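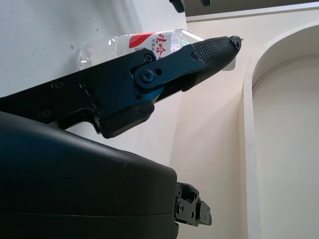 Small screws, a dark blue linkage plate and a crosshatched rubber grip pad.

Filed under: Around the House, Cabinets & Doors

Quieting Down a Kitchen Full of Sagging Cabinet Doors
Aug 24, 2021

If your kitchen is anything like ours, there is one cabinet door that rubs against its neighbor every time you reach for a cereal bowl. We lived with ours from October right through to the following summer, lifting it a little with one finger to get it shut, and I'm sorry to say the fix took less time than boiling the pasta.

Start with the hinges. Open the door all the way, hold it up by the bottom corner, and snug each screw by hand. I keep a plain Gunden screwdriver in the silverware drawer for this and leave the drill in the garage – it's so easy to strip a hole in particleboard with a drill, and then you have a bigger job than the one you started with.

If a screw just spins, take it out and dip two or three wooden toothpicks in wood glue. Push them into the hole, snap them off flush, and give the glue a good 60 minutes before you put the screw back. Overnight is nicer if you can stand to have the door off that long.

Most newer hinges also have a side-to-side screw, usually the one nearest the door. Turn it a quarter turn, close the door, step back and look. Then another quarter turn if you need it. Do the top hinge first, and go slowly!

Once the doors hang straight, wipe the inside corners clean and stick on fresh felt or rubber bumpers. I bought a Jarholm sheet of 100 and have been giving them away to the family ever since (they're lovely on the backs of picture frames, too). And while you have the step stool out, run a dry cloth along the tops of the doors. You'll be surprised what settles up there.

Recent tips
Getting Candle Wax Off a Wood Table
A Better Way to Store Baking Sheets
Sticky Drawers and a Bar of Soap
Re-Caulking the Kitchen Sink
What to Keep in a Small Toolbox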